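The Last Thing on the Desk

A good socket strip doesn't ask for much, and most of us give it even less. We kick it under the desk, pile things on it, and only think of it again when the laptop dies halfway through a letter. This spring I gave mine a proper place at last, and I've been boring my friends about it ever since.
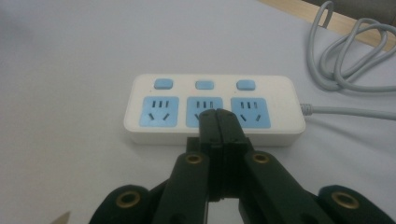
Three outlets, three pale blue switches, one light grey lead.

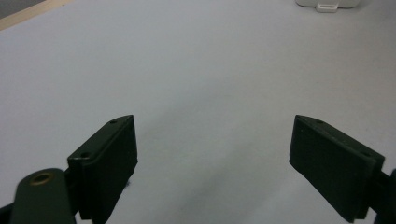

Starting from the floor

I should explain how bad it was. My desk stands against the long wall of the back room in our flat in Vusar, which is a lovely room in every way except that whoever wired it seems to have believed that people only ever own one lamp. There is a single wall socket, down by the skirting and behind the radiator pipe, and for years everything I worked with hung off that one point by way of an old extension lead, then another lead plugged into the first (yes, I know, I know), and a little cube adaptor of the kind you buy at a station. It all lived in a heap on the floor. The cat slept beside it in winter. Once a month I would get down there with the hoover nozzle and come up again with a sore back and a grey sock I had been missing.

What finally made me do something was a cup of tea. I knocked it, it went over the back edge of the desk, and I stood there with my heart in my mouth listening to it drip. No harm came of it, by sheer luck, but I switched the whole room off at the fuse box and had my supper in the kitchen, and by the time I had washed up I had decided that the heap had to go.

My neighbour Gualtiero Marras spent his working life as an electrician and still can't pass a trailing flex without tutting, so of course I knocked on his door the next morning. He came over in his slippers, lay down flat on the rug with a torch, and was quiet for rather a long time. Then he unplugged the cube adaptor and put it in his cardigan pocket, and I have never seen it since.

What do you really plug in?

Gualtiero's first instruction was to take a sheet of paper and write down everything that was plugged in, then cross out whatever I had not used since Christmas. It's a humbling thing to do. There was a charger for a telephone I had given to my niece. There was a plug for a printer that had gone to the tip. There was a small fan, still faithfully connected in the depths of winter, and a radio I had been looking for in the loft.

When all the crossing out was done I was left with the laptop, the desk lamp and a charging lead for the telephone. That was it, the whole of my electrical life, and three sockets would cover it with a bit of discipline. I had gone in thinking I would need one of those enormous strips as long as a draught excluder. If you take only one idea away from these pages I would love it to be the sheet of paper, as it costs nothing and you can do it this evening with a glass of something beside you.

Gualtiero also made me turn each plug over and read the small print for the wattage, which I had never done in my life. A lamp and a laptop are modest little things. A heater isn't, and nor is a kettle, and he was very firm that neither of them was ever to go anywhere near a strip on a desk, however cold my feet got. Straight into the wall, he said, or not at all. I bought thicker socks.

Switches you can find with your fingers

Then came the pleasant bit, the shopping. I went to Aerts, the hardware shop down by the bridge, where they keep the electrical things at the very back behind the paint, and I must have stood there for the best part of an hour. The lady on the till brought me a stool.

I had no idea I cared so much about switches. Plenty of strips have one master switch for the lot, which is fine if you are the sort of person who goes home at five and wants everything off at once. I am more of a drifter. I like the lamp off in the morning and the laptop on, and then the other way about in the evening when I'm writing cards. So I wanted a separate switch for each outlet, and I wanted it sitting directly above its own socket so there could be no muddle about which was which. The one I settled on has its switches in a row along the top edge, small pale blue ones with rounded corners, and each lines up with the outlet below it. The outlet panels are pale blue too, set into off-white, and I'm afraid the colour was half the reason. It reminded me of my grandmother's sugar tin.

The sockets take more than one pattern of plug, with three upright slots across the top and a slanting pair underneath, and in a household like ours, where things have been bought in one place and carried to another, that has been a blessing. I would still say to look at the plugs on your own list before you buy, and take one along with you if you are in doubt. Nobody at Aerts minded in the least when I brought the lamp plug out of my handbag.

I was pleased as well by the plain stretch of casing past the last socket. It seems a waste of room until you own a charger with one of those fat sideways bodies, and then you're grateful that there is somewhere for it to lean.

On the desk, under it or behind?

This is where Gualtiero and I had our one disagreement. He was all for screwing the strip to the underside of the desk, out of sight and away from tea. I can quite see the sense in that, and if you have small children or a desk you share with several people it's very likely the right answer. But I am not as bendy as I was, and I knew perfectly well that if the switches were underneath I would never use them.

We tried it three ways over a week. Behind the desk it slipped down and dangled from its own lead, which made him go quite pale. Underneath, held up for the moment with tape, it was tidy enough, but I had to put my head between my knees to turn the lamp on. So up it came on to the top, lying flat near the back, where I can reach every switch from my chair. The tea now lives on the window sill, on a saucer, and those were his terms.

The tabletop itself had been changed the year before. It is a pale one from Wadari, almost white with a touch of grey, and it was a happy accident that it goes so well with the strip. On my old dark desk an off-white block would have shouted at me all day long. On a pale surface it more or less melts away, apart from the blue. If you are choosing a strip that's going to be seen, it's well worth holding it against the actual table before you cut the label off. Shop lighting is a terrible liar about whites.

Taming the lead

The lead was the last of it. My advice is to let it run off in one direction, straight, with no loops. I used 2 soft fabric ties and no more, one at the table's edge and one halfway down the leg, and they undo in a moment when I want to move things. Gualtiero won't have the hard plastic sort that pinch the cable. He also told me off for coiling up the spare length tightly, so mine lies in a loose coil on the tabletop, and he has declared himself content.

Look after the place where the lead joins the casing. There's a little ribbed collar there to take the strain, and it does its best, but it isn't meant to be bent back on itself every day or used as a handle. Pull on the plug when you want the plug out, and leave the cable be.

For cleaning, I turn it off at the wall, pull it out altogether and go over the top with a dry cloth. A soft paintbrush gets the fluff from the edges of the panels. I used to squirt things at it, and I blush to remember.

A few things my sister asked

My sister lives out in Skiswood and is in the middle of doing the same with her sewing table, so we have been on the telephone rather a lot. She wanted to know how long it took, and I told her that clearing the heap was an afternoon's work, the list took 15 minutes, and the dithering took until May. She wanted to know whether she could run the iron from hers. I put Gualtiero on, and he talked to her for longer than I had.

She also asked how much of the table you ought to leave bare. I can't give her a rule for that. I like to be able to lay a newspaper out flat on mine with both arms spread, and that is as scientific as I get. She cuts out curtains, so she'll need a great deal more. We measured hers over the telephone, me with a tape on my own desk to picture it, and decided to put her strip at the left-hand end, where she never cuts, with the lead going down by the window.

She has ordered the pale blue as well. I'm to go over and help her with the list as soon as she has found the table under all that fabric.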